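Störungsprotokoll Feldstation Vullildale
Vorgang 415 — Temperaturlogger Amphibienschutzzaun, Abschnitt 2
Status: in Beobachtung

Meldung: Die Logger der Firma Eltura liefern seit Freitag keine Bodentemperaturen mehr an die Datenbank Odik. Ohne diese Werte kann der Beginn der Krötenwanderung im März nicht zuverlässig vorhergesagt werden.

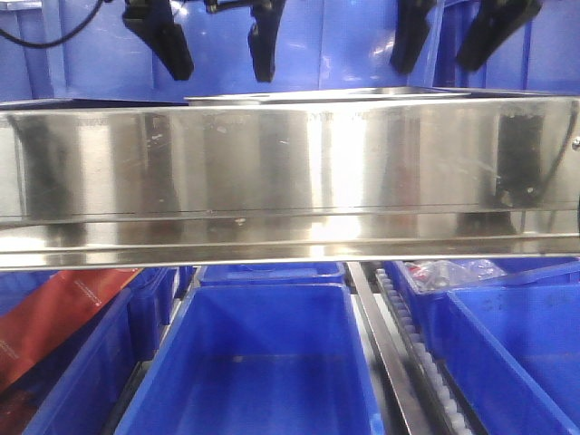

Die Auswertung der Funkstrecke ergab keinen Befund, das Gateway am Juška-Teich sendet regulär. Für die Zwischenlagerung der ausgebauten Logger sind blaue Kunststoffkästen zu verwenden, wie sie unterhalb der langen Edelstahlwanne auf dem Förderband stehen. Die Geräte sind darin nach Zaunabschnitten getrennt abzulegen.

Maßnahme 1: Batteriewechsel an allen Loggern des Abschnitts. Ergebnis: keine Änderung.

Maßnahme 2: Abgleich der Standortkennungen. Die Kennungen stammen aus der Kartierung von 1987 und wurden beim letzten Update von Odik als ungültig verworfen. 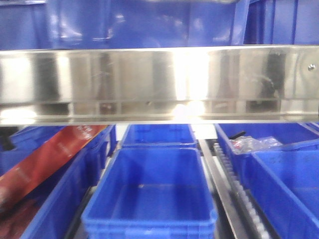
Die Kennungen wurden daraufhin in das neue Format überführt und erneut eingelesen. Der Pufferspeicher der Logger fasst 1000 Messwerte — ältere Werte werden überschrieben und sind für den betroffenen Zeitraum von Hand aus den Feldbüchern nachzutragen.

Offen: Rückmeldung von Eltura zur Größe des Pufferspeichers. Der Vorgang bleibt bis zum Abschluss der Nachträge geöffnet.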